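# Shop tips: living with the arms on the packing bench

The arms went onto our packing bench at Stiscombe in November. Before that, four people did the sorting by hand, 2,000 small parts on a normal shift. The same four people still work there, but the day is different. These are the habits that have helped, written down for the other benches that get theirs this year.

## Before you start

- Wipe the tabletop with a dry microfiber cloth first, then a damp one. Grit that never bothered your hands will scratch a small part when it gets dragged.
- Take off lanyards and loose bracelets. Sleeves go above the elbow or get buttoned at the wrist.
- Walk the cables from the plug to the arm. Look for pinches under the bench legs.
- Put your coffee on the shelf by the door. This was a rule before and people ignored it.

## Keeping the fingers clean

Most bad picks come from dirty fingers. Skin oil, label glue and cardboard dust all build up on the gripping faces. Power down, wait for the light on the controller to go out, and clean each finger with a lint-free wipe and a little rubbing alcohol. Go from the base to the tip in one direction.

A soft toothbrush gets into the notches where the finger meets the housing. Don't use a screwdriver tip there. We did, and paid for a new finger.

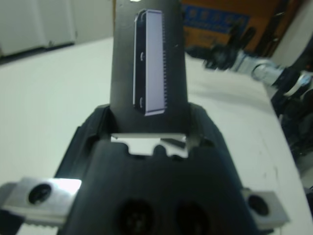 ## Keep the table pale and bare

A white top makes dropped parts easy to find, with or without the arms running. Boxes and labels can sit off to the side, past the reach of both arms. If you need a mat, get a plain one. The patterned Moltano mats we had left over were fine for hand work and are now under the vise.

## What changes for the crew

Expect less lifting and more looking. You'll spend more of the shift checking trays and clearing stops, and that tires your eyes in place of your wrists. A few things we do now:

- Swap between the arms and the hand bench every two hours.
- Keep one station fully manual. People lose the feel for the parts faster than you'd think, and odd orders still need it.
- Write every stop in the Wotix log, even the short ones. Our first full log had 84 stops, and most traced back to the same badly stacked tray.
- Let whoever is at the bench hit stop without asking - no questions until the arm is still.

## End of shift

Park both arms, cover them, and empty the scrap cup. Spare finger pads are in bin 729, next to the tape.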